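Unit 5: Lost Property, or Who Owns the Umbrella

Property Law for People Who Are Not Lawyers
Instructor: Subira Swai
Read before class. Bring the Stinden reader and something to write with that is yours.

Where we left off

Last unit we decided that owning a thing and holding a thing are different, and most of you looked pleased about it. This unit takes the pleasure away. We are going to talk about things that have come loose from their owners: dropped, left behind, thrown out, or put somewhere safe and never thought of again.

The old common law sorts these into boxes. Learn the boxes, then learn to distrust them.

Lost. The owner parted with it by accident and doesn't know where it is. A ring slides off a finger in a parking lot. The traditional rule says the finder gets a claim good against everyone except the true owner.

Mislaid. The owner set it down on purpose and then forgot. A wallet on a shop counter. Here the traditional rule favors whoever controls the place, on the theory that the owner will retrace her steps and ask at the counter. Anyone who has retraced her steps knows how much weight that theory can bear.

Abandoned. The owner meant to give it up. First person to take it with the intent to keep it wins. Putting a sofa on the curb usually counts. Leaving your spouse alone with the sofa does not.

Notice what separates these. The ring and the wallet may be in the same condition, in the same building, on the same afternoon. The difference is in the head of a person who isn't present, whose name we don't know, and whom the court must now pretend to understand. Judges do this with great confidence.
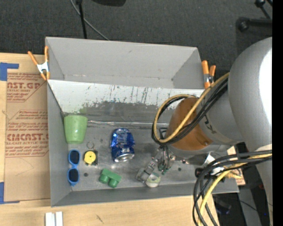

Page 30

The sunglasses problem

Suppose a pair of sunglasses turns up in a bin beside a plastic cup. Were they lost, mislaid or thrown away? Looking harder at the sunglasses won't help you. A court would ask about the place, the value, the condition, how long they had been there, and whether a sane person would have wanted them back. A cup is easy to call abandoned. Sunglasses are harder, and people have strong feelings about theirs.

My suggestion for the exam: state the facts that point each way before you announce a winner. Students who announce first tend to find that all the facts agree with them.

Case study: Famby v. Aigner

This is the made-for-class dispute in your reader. Famby runs a coat check. Aigner cleans the hall after hours and finds an envelope of cash behind a radiator. No claimant appears. Famby says the envelope was mislaid, so it goes to whoever runs the premises. Aigner says it was lost, so it goes to the finder. Famby adds that Aigner was on the clock. Aigner adds that Famby has never once looked behind that radiator.

Things to work out on paper before class:

Does an envelope get behind a radiator by accident, or does somebody put it there? Does it matter that Aigner is paid to clean the spot? If Aigner had said nothing and gone home, what would we call that, and would your answer change if the envelope held a bus ticket?

Employers' claims come up again in the Bolitz materials, so don't skip the second question. Somebody skips it every term and spends December regretting it.

Statutes, briefly

Many places have replaced the boxes with a filing system. The finder hands the thing in, somebody gives notice, a waiting period runs, and if the owner doesn't show up the finder may get it. The details vary a good deal, so look up your own. The advantage is that it rewards honesty. The drawback is that it requires a trip to an office, and honesty has been known to fail at the parking meter.

Keep the vocabulary anyway. The older words still do work where a statute is silent, and they turn up in statutes written by people who learned them in a course like this one.

Written assignment

Write 2 pages on something you once found and kept. Say which box it belonged in, who had the better claim, and what you did. You may change identifying details. I am not an officer of the court and I don't want the item.

The assignment is worth 40 points. Five of those are for defining your terms before you use them.

Next unit: gifts, and why people want them back.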